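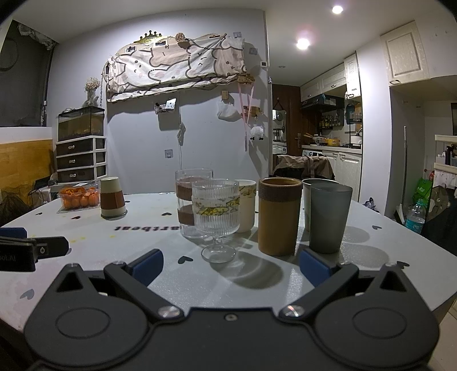
Is closed-loop grip force worth adding to a two-finger gripper built at home?

For mixed objects, usually not at first. Fix the pads, the pivot slop and the finger alignment, then limit motor current. Add force sensing only if things still slip or crack after that.

Details from original poster:
I'm building a parallel-ish gripper with two angled fingers. The plans are the Leltov ones, reprinted with thicker arms after the first pair flexed. Motor driver is a Honix. The listing says it has "adaptive grip," and I have my doubts, because all I can find in the settings is one current limit and a checkbox. Paper cups get crushed, and glasses slide down when I set the limit low enough to save the cups. Everybody on the Hultano board says buy load cells. Is there any evidence for that, or do people just like load cells?

3 answers

Answer 1 (accepted)
People like load cells. I put a pair in mine in July and took one back out.

Before spending anything, grab a finger and wiggle it at the tip. If you can feel play at the pivot, no sensor is going to give you a number you can trust. Mine had 2 mm at the tip. A shoulder screw and a bronze bushing got rid of most of it.

Then the pads. Hard printed pads touch a curved glass along one thin line. Soft silicone over foam spreads out and lets you run much less current. I logged 532 grabs on the hard pads and 717 on the soft ones, same limit, and drops on glass went from "constantly" to 9. That is my bench with my cups, so don't treat it as science. I also never went back and repeated the hard pad run, which somebody on Hultano pointed out, fairly.

The paper cup is a different problem. It folds well before the motor notices anything, so a current limit won't save it. Set a minimum opening for cups and stop there by position. Boring but it works on mine.

As for "adaptive grip," I put a meter on the Honix with the box checked and unchecked. Couldn't see any difference.

Answer 2
Just get the Soler kit, it has the sensors already and you don't have to mess with any of this. Works great.

Comment on answer 2: Works great on what? The kit page shows it holding a foam block.

Comment on answer 2: foam and a tennis ball

Answer 3
Partly disagree with the accepted answer. If you ever want to pick up something you haven't measured, position stops won't help you, and you'll be back here asking about force again. One cheap cell behind one pad is enough to find first contact. Zero it with the fingers open, every time, mine drifts as the room warms up. You do need an amplifier board, and keep its wires away from the motor leads or you'll be reading motor noise.

I'd still do the bushings first though.

Last edited 23 August 2019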